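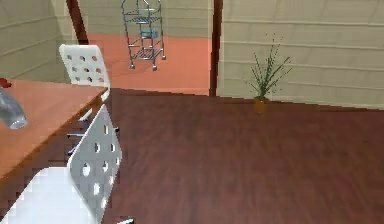

Figure 6. A rendered room with a table, a tipped glass and two white chairs.

5. Share Sales by Early Investors After the Lock-up Period

5.1 Data and approach

In this section we examine how the end of the lock-up period affects the share price of newly listed companies. In most offerings, investors who bought shares before the listing agree to hold them for a fixed number of months. When this period ends, a large quantity of shares can enter the market in a short time. The date is known to everyone from the prospectus, so under the usual theory the price should not react on that day.

Our sample contains 374 listings. For each company we collected the daily closing price, the daily volume, and the share of capital held by early investors on the day of listing. Companies with more than one lock-up date were kept in the sample, but only the first date is used. We removed the firms which paid a special dividend inside the event window, as the price change on such days has another source.

The event window covers 24 trading days and is centered on the end of the lock-up. Returns are measured against the market index of the same exchange. We also tried an industry index, and the signs of the coefficients stayed the same.

5.2 Results

The average return in the window is negative and differs from zero at the 5 percent level. The fall is larger for companies where funds hold most of the restricted shares, and it is small where the founders hold them. This agrees with the view that funds have a fixed life and must return money to their own investors, while founders have more reasons to wait.

Two cases show the difference well. In Elik, a payment company, three funds sold part of their holding in block trades soon after the lock-up ended. The price dropped at the opening and did not recover inside the window. In Brulby, the founders held nearly all restricted shares and sold none of them. Its volume increased for a few days, but the return stayed close to that of the index.

Galang is a more difficult case. Its early investors announced in December that they would extend the lock-up by their own choice, and the price rose on this news. We count the original date as the event date - the results without Galang are almost identical.

Trading volume rises before the event as well as after it. One possible reading is that other shareholders sell early because they expect the block trades. With daily data we cannot separate this from ordinary changes in demand, and for the smaller companies listed in Lovadville the volume series has gaps which make the test weak. We return to this question in the next section, where the order data are used.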